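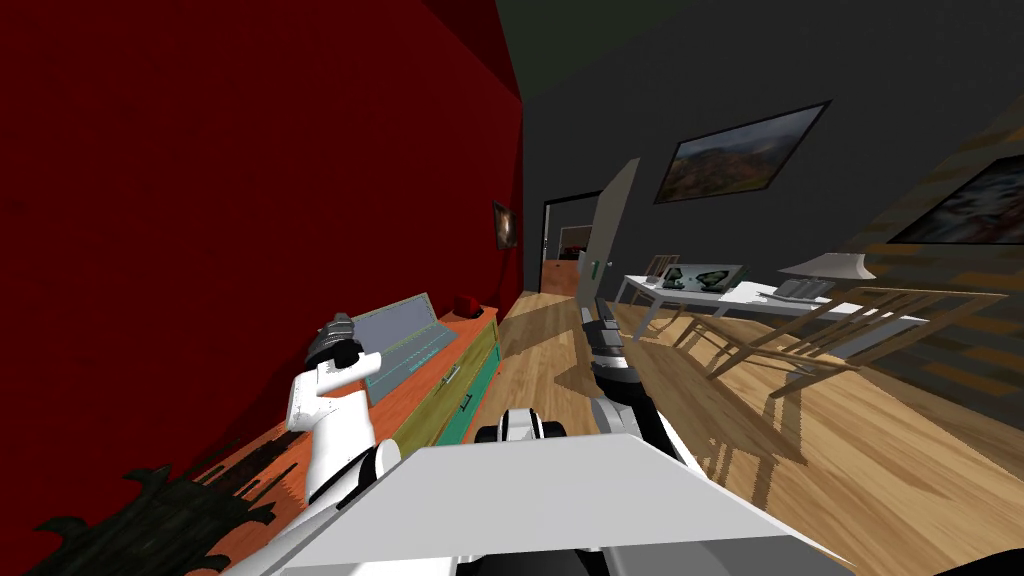

Chaltu Shiferaw wanted to know, before I'd found the clicker, why the emergency stop didn't stop anything. Good question. It's most of the talk.

Run 3905, Herora simulator, July 2021. The stop message went out on time. The left arm obeyed. The right arm filed it behind 3000 position updates and worked through them in order, like a clerk.

(Pause. Let the safety people wince.)

The log said "stopped" — for both arms. We believed the log for five runs.
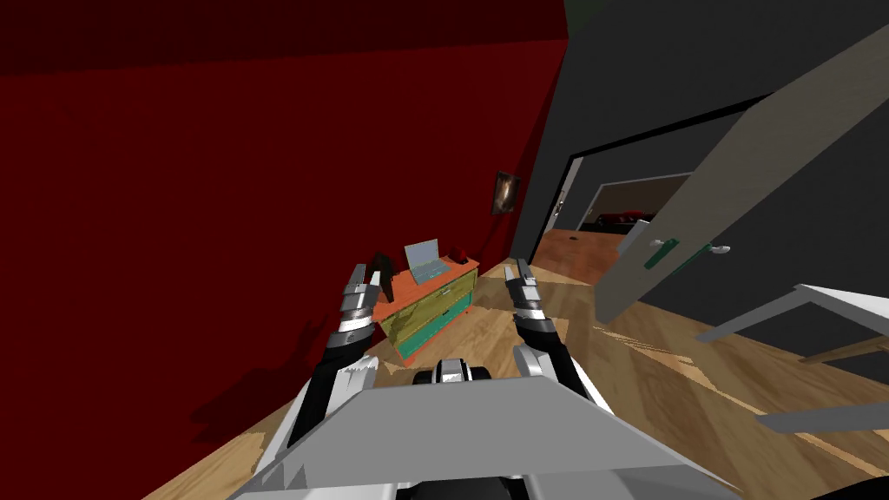

Both arms forward, grippers open, dresser ahead.

Fix: stop gets its own channel. Musyoka Temba wrote it in three lines. I have eleven slides on it.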